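How to Prepare Your Float Tube for the First Trip of the Season
By Ludmila Doležal

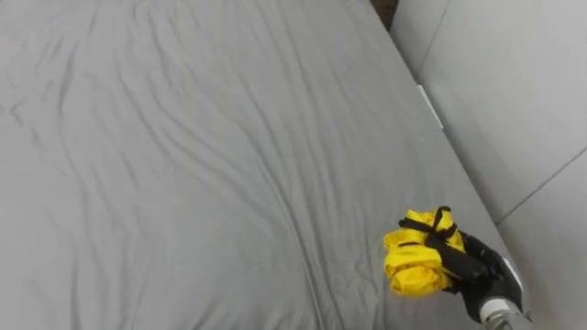 I fish from a float tube on Trodach, a small lake where there is no place to launch a boat. Every year I do the same preparation at home before the first trip, and it takes me one evening and the next morning. You need a hand pump, mild soap, a sponge, a small paint brush and a patch kit. You also need a big flat surface to lay out the parts. I use the bed, with only the fitted sheet on it, and small things stay easy to find there. Do not put fins or a wet tube on it, of course.

Step 1. Take the bladders out of the cover. Open the zippers slowly and brush the sand from the teeth. If a zipper is stiff, rub it with candle wax.

Step 2. Inflate each bladder until it is round but still soft. Without the cover, a bladder can stretch too much, so stop early.

Step 3. Put soap and water on the seams and around the valve with the sponge. A leak makes small bubbles which grow slowly. Mark the place with a pen, dry it well and let all the air out before you glue a patch. My glue needs 18 hours. Read the tube of yours, they are different.

Step 4. Put the bladders back and check that they are not twisted. Inflate to normal pressure and leave the tube in a cool room overnight. In the morning it should be almost as firm. A little softer is normal if the room became colder.

Step 5. Look at the seat straps and the buckles. Harvey Morin, who taught me to fish this way, replaces his buckles every 2 years. I change mine when they start to turn white at the bend.

Step 6. Try the fins with your waders on, sitting on a chair. The straps must hold when you kick, but your toes should not hurt.

On the first trip I stay close to the shore for the first hour – the water in spring is still very cold. I wear a life vest every time, also in July. For bass I take only 6 lures and one rod, and the second rod stays in the car.

Last updated June 29, 2026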